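How to Tame the Cables on a Shared Office Desk

I love this job. Give me one long desk, a couple of monitors and a tangle of chargers, and I'm a happy woman! We did the whole back row at Bronitz in March and I've been tweaking the method ever since, so I finally wrote it down for everyone who keeps asking.

What you need

Hook-and-loop ties (I buy the roll you cut yourself, 32 feet of it, and it lasts forever)
Stick-on cable clips, the wide kind
A power strip with a long cord
A cable tray that clamps on, or screws in if you're allowed to drill
Masking tape and a marker
A damp cloth and a dry one

Set aside 54 minutes for your first desk. That's what my first one took me, start to finish, with the kettle going on in the middle. You'll get quicker.

Step 1: Take stock before you unplug

Shut everything down, then walk the whole length of the desk. Look at what's sitting on top and what's hanging down, and follow each cable by hand to where it ends. Put a flag of masking tape on both ends and write the same thing on each: monitor, laptop, phone, lamp. My colleague Nhyira Addo uses colored tape and it looks terrific, but plain tape and a marker do the job.

Curved desks are the tricky ones, and my favorites. Cables like a straight line, so on a curve they take the shortest way and drop right off the front where your knees go.

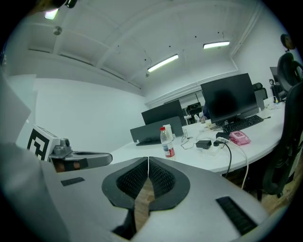 Adapter, plug and charger block on the desktop, cables hanging over the front edge.

Step 2: Clear the top

Drinks first, please. Water bottles go somewhere well away from the plugs while you work. Boxes, cups and anything small can go on a chair. Now wipe the desk down with the damp cloth and then the dry one – the clips won't stick to dust, and I have peeled enough of them off the floor to be firm about it.

Step 3: Move the power underneath

Clamp the tray to the back of the desk, on the underside. Lay the power strip in it with the switch facing you. Heavy adapters go in the tray as well, side by side and never stacked, so they can shed heat. If you have a divider panel, check that the clamp clears it before you tighten anything (ask me how I know).

Step 4: Run the cables along the curve

Start at the monitor and work toward the power. Put a clip every 10 inches or so on the underside, following the shape of the desk. Leave a loose loop behind each screen so people can tilt and turn it. Tie the slack in a flat figure eight, snug but not tight.

Step 5: Keep one charger on top

People will want to charge a phone, and if you hide every plug they'll bring another one from home. Pick one charging cable, clip it near the back edge and leave 2 feet free. It's such a small thing and it makes the desk so much nicer to use!

Step 6: Put things back and test

Plug in by label, switch on, and roll each chair in and out a few times. Listen for a wheel catching. If it does, lift that cable and add a clip.

Leave the tape flags on for a week or so in case something needs swapping. Questions go to me, Efua Issahaku, and if you've done a corner desk I'd really like to see how you handled the join.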